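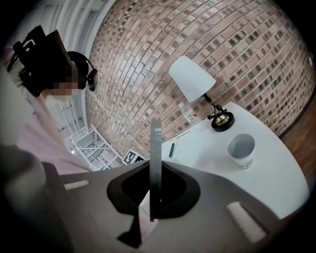

Jovon Opens Equipment Planning Service for Small Manipulation Labs

DRULLBERG, 7/31/19. Jovon today opened its equipment planning service to laboratories and small manufacturers that are preparing to buy hand-held grippers, headsets and related items for recording manipulation work. The service covers the period before a purchase order is placed. It produces a written equipment list, a station layout, a budget by line item and a schedule of replacement dates.

The service was developed with Rakeo, which supplies mounting hardware and calibration markers, and was run first at the Mbeki site, where tabletop tasks are recorded with hand-held tools and a worn headset. Jovon will offer it as a fixed-price engagement with no obligation to buy hardware from either company.

Buyers of this equipment commonly budget for the gripper and the headset and leave the rest to general funds. At Mbeki, the first budget draft listed two items. The final list also covered spare finger plates, grip pads, storage cards, batteries, chargers, printed markers, marker stands, shelving, task lighting and a stock of ordinary household objects for operators to handle. Several of these are low in price but are replaced often, and they had previously been bought one at a time on departmental cards.

"The gripper quote is the easy part of the budget," said Thirumalai Nambiar, head of planning at Jovon. "Most of our hours go into consumables, spares and the room. A lab that has priced a spare set of fingers before the first one cracks loses an afternoon. A lab that has not priced it loses the time it takes to get a purchase approved."

Each engagement runs 60 days and is divided into a site review, a draft budget and a final budget. During the site review, a Jovon planner records table dimensions, wall and floor surfaces, window positions, outlet locations and the reach required for each planned task. Tables with a glossy top are noted separately, as are patterned walls, and both are tested with the buyer's own tracking software where it is available. The planner also records the distance from the work table to the nearest storage and charging point.

The draft budget separates capital items from consumables and gives an expected service life for each. Where no service life is known, the entry is left blank and marked for review after the first quarter of use. Jovon does not fill such entries with vendor estimates. The final budget includes shipping, import duty where it applies, operator training hours and an allowance for downtime.

Headsets are handled as a separate line. The buyer is asked to state how long each operator will wear the unit in a session, how many operators will share it and how it will be cleaned between uses. These answers determine whether one unit per station is enough. Replacement straps and ear pieces are priced with the unit.

The planning fee is $3747 for the first station and $948 for each additional station at the same address. Travel is billed at cost. Buyers who place a hardware order through Rakeo within the same fiscal year may apply the additional-station fee, but not the first-station fee, against mounting hardware.

Mortimer Mahmoud, who manages purchasing at Mbeki, said the line-item format made the request easier to carry through internal review. "We had been asked twice to explain why a robotics budget contained table lamps and paper cups," Mahmoud said. "The lamps are lighting and the cups are task objects. They now have their own codes, and the question has not come up again."

Mbeki has asked Jovon to prepare a second plan that compares additional hand-held stations with the purchase of a fixed arm. That plan will set out floor space, electrical work, guarding, insurance and staff time for both options over the same period. It is due in November. Mbeki has made no commitment to either option.

The service does not include software selection, network design or safety certification. Buyers planning to install powered arms should arrange a separate risk assessment. Jovon will supply the station layout and equipment list to the assessor on request.

Applications are open now. Applicants should send a floor plan with dimensions, a short description of the intended tasks, the number of stations, the fiscal year in which funds must be spent and any equipment already on hand. Incomplete floor plans will be returned. Site reviews are scheduled in the order in which complete applications arrive.

About Jovon

Jovon prepares equipment plans and budgets for laboratories and light manufacturing. The company is based in Drullberg.

Press and application inquiries: Planning Office, Jovon, Drullberg.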